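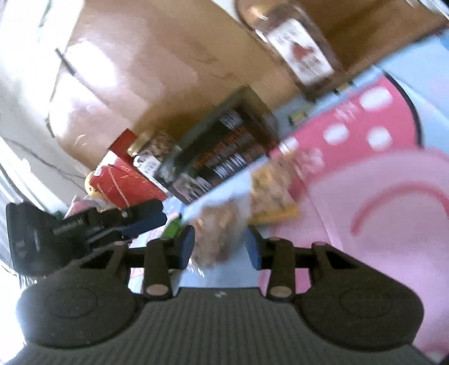 Fig. 1. Snack bag, tan and brown print.

Notebook, humidity cabinet, February

Continuing the moisture uptake series on the Nerkitz film. Question from Fenna is still the same one: does the heat seal leak, or does the film itself pass enough water vapor to soften the product before the printed date. The January numbers could not separate the two. Pouches had been sealed on the old jaw and the seal width varied along its length.

New set made this morning on the rebuilt jaw. Dwell time unchanged. Guangming cut the film, I sealed. Each pouch holds 40 g of dried silica gel in place of product. Crackers give us the texture result we want in the end, but they are a poor absorbent for this work – the oil content shifts between lots and the weight gain curve is never clean.

Conditions: cabinet at 30 °C, humidity held with the salt tray, lower shelf only. The upper shelf reads drier than the lower one and I have stopped using it. The Fedeck logger sits at the back left corner. It was swapped in after the old one drifted, and I checked it against the bench hygrometer before loading. Agreement was good enough.

Weighing procedure, written out for whoever takes the evening reading:
Take out one pouch at a time. Close the door between pouches.
Wipe with a lint-free cloth, both faces, then the seal.
Let it sit on the balance until the last digit stops moving.
Write the weight in the table, with the time, before putting the pouch back.

Pouch 318 is out of the series. Weight jumped between the first and second readings by far more than its neighbors. Dye test showed a channel at the corner where the side gusset folds into the top seal. Four layers of film there instead of two, and the jaw does not close the step. Kept the pouch in the drawer with the dye still in it.

That corner is now my main suspect for the January set as well. Hendrik disagrees. He thinks the sealant layer is too thin for a gusseted format at any jaw pressure and wants the Mridha laminate tried with the same settings. Fair test, cheap to run. Darlene has part of a roll, enough for one set if the leader is not creased.

Flat pouches without gussets are behaving. Gain is close to linear after the first day, and the slope will give the film contribution alone. If the gusseted pouches track them, minus the leakers, then the film is fine and the problem is mechanical.

Balance note: zero was off again after lunch. Re-leveled, checked with the 2000 g reference weight, fine. The vent over that bench should be shut during weighing.

To do:
Load Mridha set, same shelf.
Ask Movora for the jaw drawing with the step relief.
Dye test all gusseted pouches at the end, including the ones that look good.
Dry a fresh batch of silica gel overnight.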